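Sunee Kaewmanee
Thread, 4 min read

1/ A few people asked what I do all day now that I'm on the teleop side at Odura. Short version: I move a robot arm with a pair of handles, it does a kitchen chore with toy food, and a model later tries to copy me. Long version follows.

2/ The job this month is putting food on plates. Pick a piece up off the cloth, carry it over, set it down on the plate, let go, back to the start pose. A person does it without thinking. On the handles it took me most of a week before I stopped bumping the rim.

3/ First thing I learned is that you can't feel the grip. My handles have a spring in them and that spring has nothing to do with what the fingers are touching. You learn to judge it by eye from the wrist view. When the piece stops shifting, you stop squeezing.

4/ Rigid toys are harder than soft ones. Soft foam forgives a bad angle. Hard glossy plastic with a rounded side will squirt out sideways if you close on it a bit too high. We lost a whole morning to that in August.

5/ Jayanthi Rai trained me. Her rule was to come in low and slow, pause, close, pause again, lift. I thought the pauses were for my benefit. They're for the data. If closing and lifting blur together, the model starts lifting before it has hold of anything.

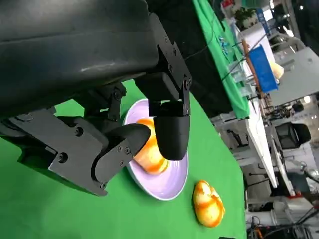 6/ Letting go is its own skill. You want the piece just over the plate, close enough that it doesn't bounce, and then you open without moving the wrist. My bad habit was pulling back while the fingers were still opening. It dragged the food toward the edge every time.

7/ The model picked up that habit from me, by the way. Daranee Ruangrit ran the first policy trained on my episodes and it did the same little tug at the end. It was a strange thing to watch. We threw out 13 of my episodes and I redid them.

8/ What counts as a bad episode: dropping the piece and not recovering, hitting the plate hard enough to move it, stopping halfway to think. What doesn't: a missed grasp followed by a clean second try. We keep those and tag them. The model needs to see what to do after a miss.

9/ I argued about that last one. I wanted only the nice ones in there. Daranee showed me two policies side by side, one trained with the recoveries and one without. The one without would miss, close on air and carry nothing to the plate, very carefully.

10/ We also do some by hand, with the motors slack. You hold the arm itself and walk it through the motion. It's quicker for teaching a rough path and your shoulders get tired. The trouble is that your own hands and sleeves end up in the room cameras, so for this task we mostly stick to the handles.

11/ Three of us share the stations: me, Ketsara Wannasri and Kamonchanok Panyasiri. We don't move the same way. Ketsara comes in from the side, I come in from above, and Kamonchanok rotates the wrist before she reaches. For a while we tried to agree on one style.

12/ We gave that up. What we agree on now is the start pose, the end pose and the pauses. In between, do what works. The mixed data has been fine so far on this task. I wouldn't promise the same for something fiddly like folding.

13/ Between episodes you move things. New spot for the plate, new spot for the food, turn it a bit. I used to be lazy about this and shift everything a couple of centimetres. Then the policy only worked in the middle of the table. Now there's a card with positions on it and I follow the card.

14/ A good session is almost 11 clean ones before a break. After that my hands get sloppy and I can see it in the playback. The software we use, Vellell, lets you scrub through right away, so I check the last few before I stand up.

15/ Someone asked if it's boring. Parts of it. It's a lot like data entry with your wrists. I like the colours and I like getting a tricky grasp first go. The waiting while a controller restarts, not so much.

16/ Someone else asked if you need an engineering degree. I don't have one. I worked in a bakery before this. Steady hands and being okay with doing the same thing again got me further than anything else. The engineers handle the rest and they've been good about explaining.

17/ Next up is the same task with two arms, one steadying the plate. I've had one practice go and my left hand was useless. Will post once I've got something worth showing.

More from Sunee Kaewmanee
- Which handle grips I use and why I taped them
- Wrist strain: what the physio told me
- Notes from a visit to the Stistby test kitchen
- Reading a playback without fooling yourself

Contact | © Sunee Kaewmanee | Back to top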